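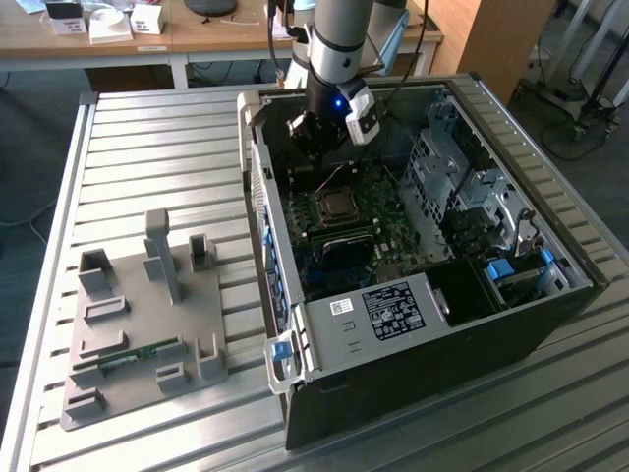

Open days at Sheehan are the nicest way to get to know the Unomley bench arm before you order one. Bring your own trickiest part if you like - we love a challenge! At our demo bench the Unomley works over an open desktop tower laid on its side, with a gray 3D-printed plate next to it to hold small parts.

Visits last 40 minutes and take up to 9 guests, so do book early.
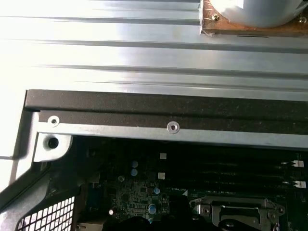
Coffee is on us, and parking is free all day.

Next open day: 5/16/23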